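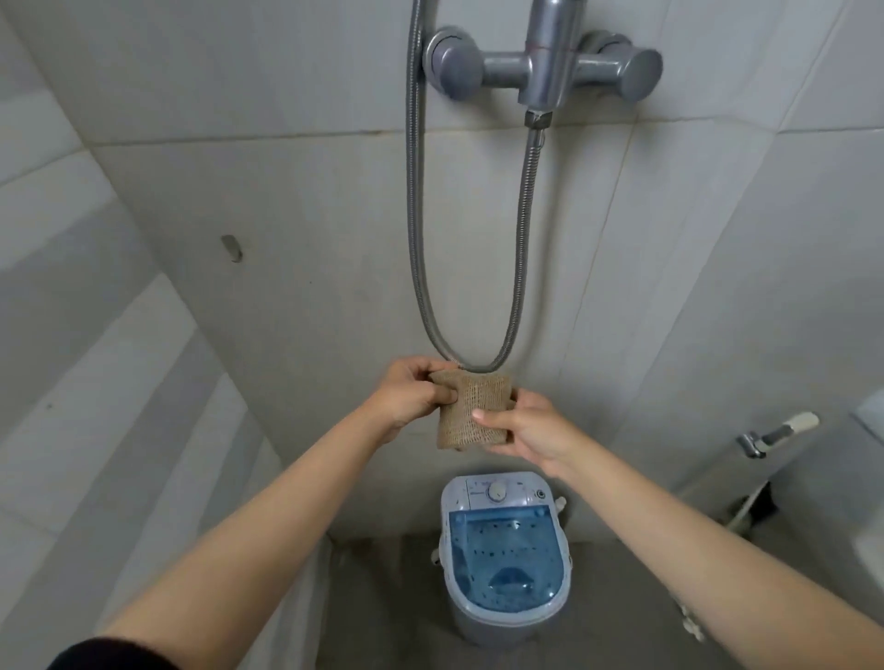

Skallness Student Robotics Club - household task notes, 9 Mar 2018

Search this site Go

Shower hoses are wiped before anything else in the Jeston routine. Fold coarse cloth around the hose at the bottom of its loop, one hand on each side, and work upward to the nut. Burlap with an open weave grips the ribs better than microfiber. Our arm needs up to 60 seconds per pass; log each pass separately.
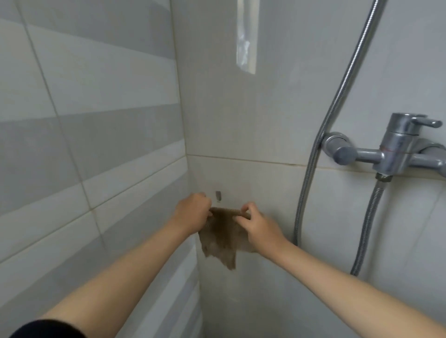
Set the wrist force limit to 2 before the towel step. Spread the top hem between both grippers and approach the hook from above - a bunched hem slips off.

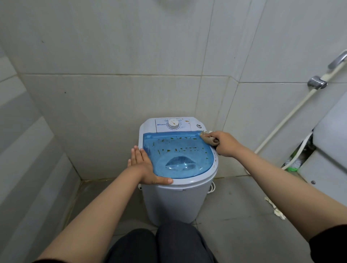

Use a barely damp cloth on plastic lids and keep liquid away from dials. Unplug first. Ubaldo Lombardi keeps the scoring sheet for the Prasstead round in June.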